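About Sorar

Sorar supplies storage bins and drawer inserts to offices, clinics and school supply rooms. The company was founded by Sizwe Engelbrecht and Chepkoech Langat and has its office and stockroom in Brasov. Orders are packed and shipped from the same building.

The range is small. It has 20 standard products, grouped by footprint so that bins from one group fit the same shelf depth. White is the default color for all of them. Other colors are made to order, with a minimum quantity of 277 pieces per color.

Our main line is the Modby series of open plastic bins. Corners are rounded on the outside and inside, which makes them easier to wipe out. The rim is thickened to keep the long walls from bowing under load. Handles are oval cutouts with a raised border. 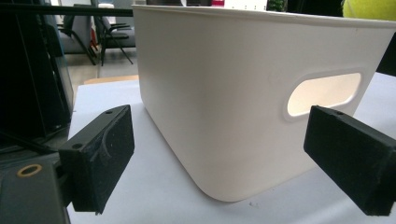

Labels should go on the short end, where they stay readable when bins stand side by side on a shelf. We print label sets to the customer's own list of contents. Lists can be sent as a spreadsheet, one line per bin.

For larger rooms we also prepare a shelf plan. Chepkoech Langat handles this work. She needs the inside width and depth of each shelf and the clear height between shelves. The largest plan so far was for the Rugemalira archive and covered 2000 bins.

Replacement bins are kept in stock for six years after a size is withdrawn. Part numbers are listed on the Spares page.

Page last revised Jun 17, 2019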